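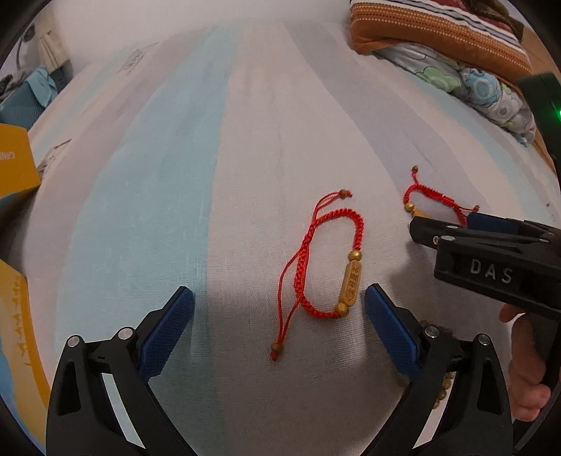
How to Record Two-Gripper Demonstrations with Thin, Flexible Objects

By Solange Picard
December 4, 2019
5 min read

This page covers how we record hand-held gripper demonstrations for the Prurkusis study, which looks at how well a policy trained on human demonstrations picks up cords, bracelets and bead strings. The method works with any pair of matched grippers that have soft pads and a camera on each body.

1. Pick the objects

Use a mix of braided cord and strung beads. Cord holds a bend and lies close to the surface. Beads roll, and a string of them changes shape as soon as one pad touches it. In our August runs, policies trained on cord alone did poorly on beads, and adding more cord episodes did not help. Include a few pieces with small metal charms if you can. They give the pads an edge to close on, and operators tend to go for them first.

2. Pick the surface

A bed or sofa is harder than a table and worth the trouble. The cover gives under the fingertips, so the operator can press down slightly before closing. On a hard table the same motion jams the pads. Stripes are fine. Smooth out large folds before the first episode and leave the small creases.

3. Calibrate

Open and close both grippers fully, then touch the pad tips together and hold them still. Write down the session name and the order in which the grippers were started. If the two clocks differ by more than 30 milliseconds, restart both.

4. Record the episodes

Keep each episode under 90 seconds. Start with both grippers open and away from the object. Approach from above, close on the cord next to a bead or charm, and lift straight up before moving sideways.

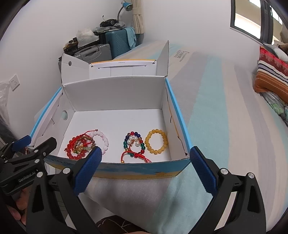
For container episodes, let pieces overlap. An operator who separates everything first is teaching the policy a tidy starting state it won't get later. Keep the box walls low or folded outward so the finger linkages can get in without scraping.

Change the layout after every episode. Do not throw out failed grasps. Mark them and keep recording, including the second try.

5. Check the data

Replay each episode at double speed and look for lost tracking, which mostly happens when a gripper is held too close to the surface. We trained on 4000 episodes. On held-out layouts the policy completed 62 percent of picks, with most of the misses on bead strings lying flat against a wall of the container. Pugh, our older baseline, never learned to drag a string away from the wall before closing.

The episode sheet and the labels for failed grasps are in the Prilness folder. Use the same label names if you plan to merge your sessions with ours.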